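# Recovering from a gripper overload near the sink fixture

Applies to the Bruva arm with the two-finger gripper, Erkex controller, play kitchen bench. Use this procedure when the arm stops over or beside the faucet and the controller log shows `GRIP_OVERLOAD` followed by `JOINT_HOLD`.

## What the fault means

The gripper servo has exceeded its current limit of 2,000 mA for longer than 60 ms. The controller locks all joints and ignores motion commands until the fault is cleared. On this bench the usual cause is a finger bearing on the faucet spout during a pick-and-place run at the sink. The planner's collision model treats the spout as a straight post, so paths that clear the post can still meet the curved part.

Do not send a home command first. The home path starts with a wrist rotation. If a finger is still behind the spout, the rotation will load the faucet sideways and can strip the gripper gears.

## Before you start

1. Press the emergency stop. Confirm that the status light is solid red.
2. Save the log. Clearing the fault overwrites the last 4,000 samples.
3. Look at the fingers from the side of the bench and from the front. From the front alone, a finger that overlaps the spout and a finger that touches it look the same.

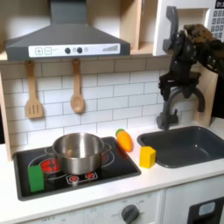
Leave the pot, the carrot and the blocks where they are until the log has been saved. Their positions are needed to replay the run in Gerutico, and a block moved by a few centimeters is enough to produce a different path.

## Freeing the gripper

1. Support the forearm with one hand. The brakes on the shoulder and elbow hold with power off, but the wrist has no brake and will drop.
2. Release the emergency stop and switch the controller to `MANUAL`.
3. Run `grip open --slow`. If the command is refused, run `fault clear` once and try again. If it is refused twice, go to the last section.
4. Jog straight up in 5 mm steps until the fingertips are above the top of the spout.
5. Jog away from the backsplash, then send the home command.

## Correcting the collision model

Open `sink_fixture.yaml` and replace the post with the arch shape from the Teixeira fixture set. Set the margin to 15 mm. Reload the file and replay the failed run in simulation. Run 1,566 in our log is a good reference case: it should now be rejected at planning time with `NO_PATH`.

## If the gripper will not open

Press the emergency stop again, unplug the gripper cable at the wrist, and turn the manual release screw counterclockwise until the fingers move freely. Check the gear teeth before reconnecting. A gripper with chipped teeth will pass the self-test and fail again under load.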